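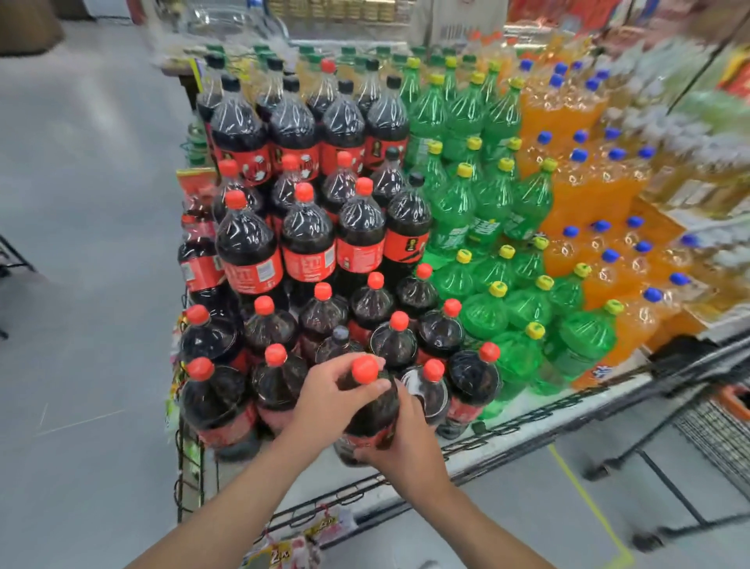

By Dumitrescu, Store Set-up Desk, Valness
Posted Friday, April 25, 2025

Plistley Guides > Floor Displays > Section 4: Filling and facing soft drinks

This website uses cookies to remember your language. Accept | Settings

4.1 Before you start

The display stands on a low wire shelf. Please check that the shelf is level and that all feet touch the floor. Wipe the wires with a dry cloth, also the front edge where the price tags hang.

4.2 Filling the two-liter bottles

1. Bring one flavor at a time to the aisle. Keep the cola, the lemon-lime and the orange in separate blocks, with the cola on the left.

2. Begin at the back and come forward. The rows must go down in steps toward the customer, so the back rows are the highest.

3. Hold each bottle with two hands, one over the cap and the other one low on the side. Do not carry two bottles by the caps.

4. Set the bottle down slowly. Let go of the cap only when you feel that the bottle rests well.

5. Turn the labels to the front where this is possible. In the lying rows it is enough that the caps show in the same direction.

CAUTION: Do not pull a bottle from the middle of a block. The bottles above it can roll. Take always from the top or from the front.

NOTE: Caps of different color inside one block can mean a different variety. Read the label before you mix them, and ask for a second price tag if it is needed.

4.3 Front row

6. Look for bottles which lean on the side of the stack and put them back in their row.

7. Leave the tag strip free. It should hang below the shelf edge and no bottle should cover it.

8. If a bottle has fallen, put it aside for 30 minutes and do not open it. Check the cap and the bottom for leaks before it goes back on display.

For the Norgate wire shelf, the load plate is under the left end. See Section 5 for weekly cleaning.

Contact | © 2025 Plistley | Back to top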